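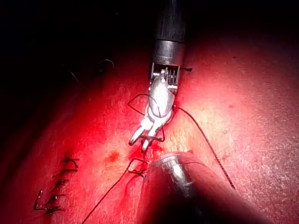 Silver jaws on a dark shaft, over a reddish tissue surface.

How to check and rebuild a second-hand brick set
By Adelino Amaral

A used set can cost half the price of a new one, but it usually arrives in a bag, mixed, dusty and without a box. I have rebuilt many of them, and I have made most of the mistakes already. In this guide I use my last purchase, the Moltlow Harbour Station, which has 1217 pieces and two printed instruction books. I bought it from a man in Aguiar who told me it was "complete, I think". When you hear these words, please read the following before you pay.

What you need

A large white bedsheet or a light tablecloth
Five shallow trays (lids of shoe boxes are also good)
A washing-up bowl and a little mild soap
An old soft toothbrush
The parts list, printed on paper
A pencil

Step 1. Ask the seller the right questions

Do not ask only if the set is complete. Ask if the figures are included, if the stickers are already on the pieces, and if the set was standing near a window. White and light grey pieces become yellow in the sun, and it is very difficult to bring them back. If the seller can send you a photo of the back side of the model, even better. The front is always the side which people dust.

Step 2. Take the old model apart slowly

Often the set comes half built. It is tempting to pull everything apart in one evening, but first look at which sections are still correct. I keep these sections whole until I have compared them with the book. For thin plates that are stuck together, use a separator tool and never your teeth. I know that everybody does it, and the marks stay in the plastic for ever.

Take out any batteries and lights at this moment and put them in a cup, far from the water.

Step 3. Wash the pieces

Fill the bowl with lukewarm water, not hot. Hot water can change the shape of the pieces, and then they do not hold well any more. Put in the plain bricks, stir with the hand, and leave them for one hour. Use the toothbrush for the studs only. Printed pieces, stickers, strings, cloth sails and anything with a motor must stay out of the bowl. These I wipe with a cloth that is a little damp.

Spread everything on a towel and turn the pieces over after some hours. Water stays inside the small bricks longer than you expect. I wash on Monday and I do not build before the weekend.
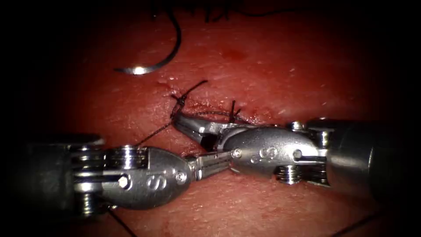 Step 4. Sort by shape first, then by colour

Most beginners sort by colour, because it looks nice. The problem comes later, when you search one small black pin in a tray full of black pieces. The eye finds a red piece between blue ones very quickly, but it is slow to find a shape among pieces of the same colour. So I make five trays: bricks, plates, tiles and slopes, technical parts, and the last one for windows, doors, figures and everything strange.

Only when a tray has more than 100 pieces do I divide it again by colour.

Step 5. Compare with the parts list

Now sit down with the pencil. Go through the list line by line and put a small mark when the quantity is right. Where something is missing, write how many. Be careful with the two dark greys, old and new. Under a yellow lamp they look the same, and in daylight the wall of your station will have spots. I do this part in the morning, at the kitchen table.

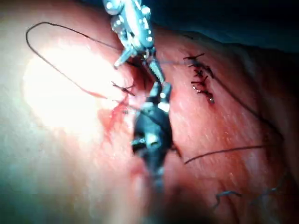
My friend Bernardo Pinheiro prefers to skip the list and simply build until he meets a hole. It works with a small set. With a big one you can arrive at the roof and discover that the hinge from page 2 was the wrong one, and half of the wall must come down again.

Step 6. Order what is missing

Before you order, search in your own spare parts. A piece that nobody will see can be of any colour, so keep your money for the outside. For my station I needed a crane hook, some clear windows and one door frame. The hook came from Huslow, where they sell single pieces, and for the windows I used the Stellow swap page. Put all the missing parts in one order if you can, as the postage is often more than the plastic.

Step 7. Rebuild

Start from the first page, also when some sections are already standing. Compare each of these sections with the book before you join it to the rest, and press the plates well on all four corners. Old pieces hold a bit less than new ones. If a joint feels weak, exchange the brick with another from the inside of the model, where there is no weight on it.

Put the remaining pieces in a small bag with the name of the set, and keep your pencil list together with the instructions.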